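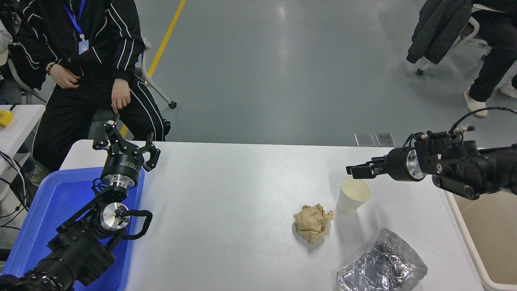

Is the kit worth carrying into a second stage? Worth it for the sorting side, on the terms in the last section — not at the price Plotano first quoted.

Progress report, Plotano tabletop sorting kit
Prepared for the Lanska small grants desk by Mwangi Khaemba
March 12, 2026

Quick one this period, sorry, written between other jobs. Full log goes in with the April return.

Where we're at. Kit delivered and assembled. Both arms talking to the one controller after a firmware mismatch that ate most of the first week. Plotano support were good by phone, hopeless by email. Manual still has the old connector drawings in it, have asked twice for new ones. Training bundle (the "starter skills" they sell as an add on) installed and running, though the licence is tied to a single machine and we had to ring to get it moved over when the first PC died.

Runs. 1144 logged attempts to date against the 3000 we promised for the whole grant. Behind where I'd like. Lost time was nearly all setup and the PC, not the arms. Attempt = one item, one go, start to finish. Resets are done by hand and they're slow, so the real limit is people's patience. 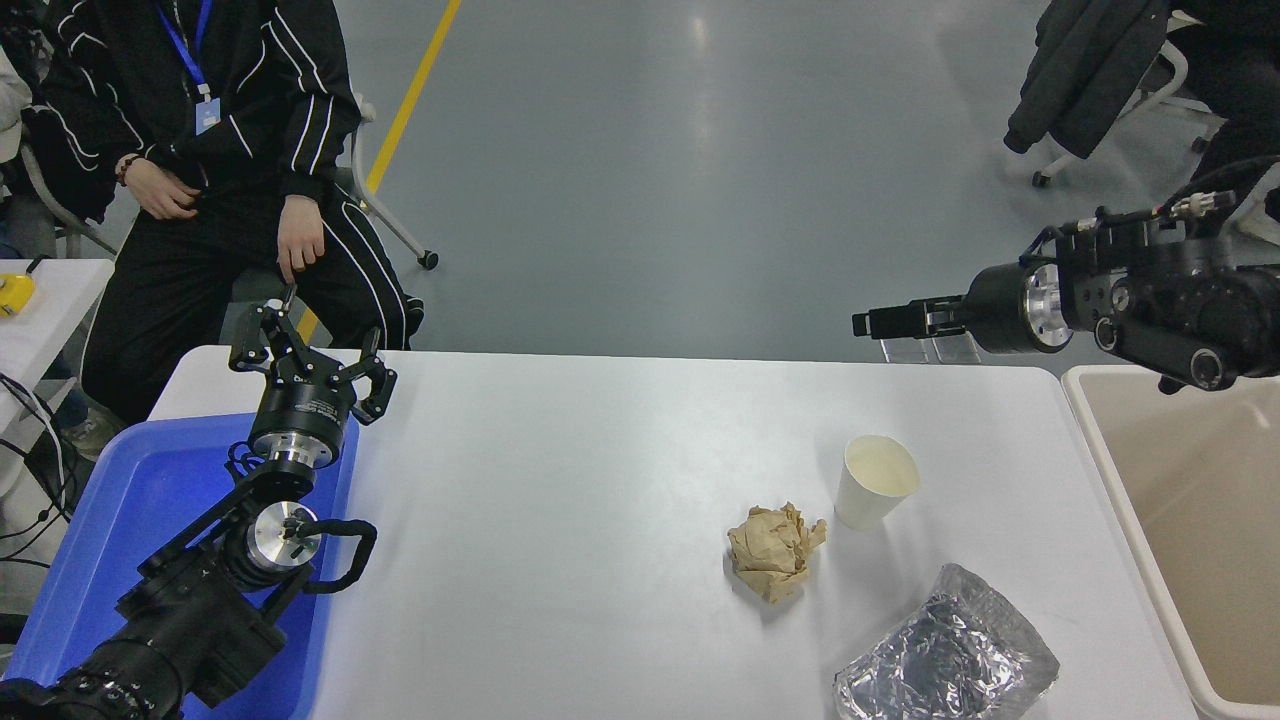 Item list is the part of the work I'd most like your view on. Plotano's own list is all rigid stuff, blocks and bottles and so on, which tells a council or a cafe owner nothing. We swapped it for ordinary rubbish. The core set is now a paper cup, a ball of scrunched kraft paper and a piece of crinkled foil, all out on the white table together, with the big beige bin hard by the right-hand end. Foil is the one I worry about, reflective and never the same shape twice. The starter skills don't list foil as supported and I think they should say so up front in the brochure. Have told them.

Layout. Settled on a layout and have stopped fiddling with it. El Ouafi (our install contractor) wanted everything moved closer in, we said no, reach is fine as is. Floor line stays where it is. Cable routing on the arms is still a bit untidy — slack loops need clips, clips are on order from Brivel.

Service and warranty. Response target in the contract is 2 working days. They've met it by phone. Spare gripper fingers are not included in the basic service plan, you only find that on page 55 of the terms, and a site running this every day would want them. Suggest we make that a condition.

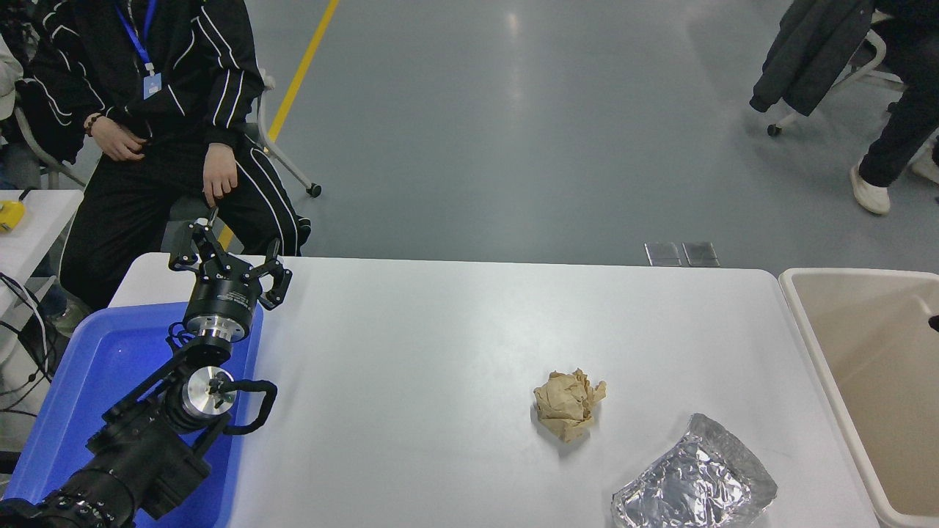

Also on the service plan, remote diagnostics are charged per session after the trial ends. I've asked for a flat annual rate. No reply yet, chasing.

Money. On budget apart from the replacement PC, which came out of contingency. Nothing else to declare. Brivel invoice not in yet.

Next period:
Clips on, cables tidied
Second operator trained on resets so I'm not the bottleneck
Mixed item runs, order of items shuffled
Written answer from Plotano on foil
Draft of the buyers guide section, short, plain language, no marketing

What I need from Lanska. An OK on the changed item list, becuase it departs from the application. And a steer on whether the second stage covers the service plan or only hardware. If it's hardware only I'd hold off signing until the spares question is sorted.

Terms I'd accept for stage two: starter skills licence good for any machine on site, spare fingers in the basic plan, flat rate diagnostics, and an updated manual before any money moves. Theyve hinted at the first two by phone. Want it in writing.

Log and receipts on request, email is best.

M. Khaemba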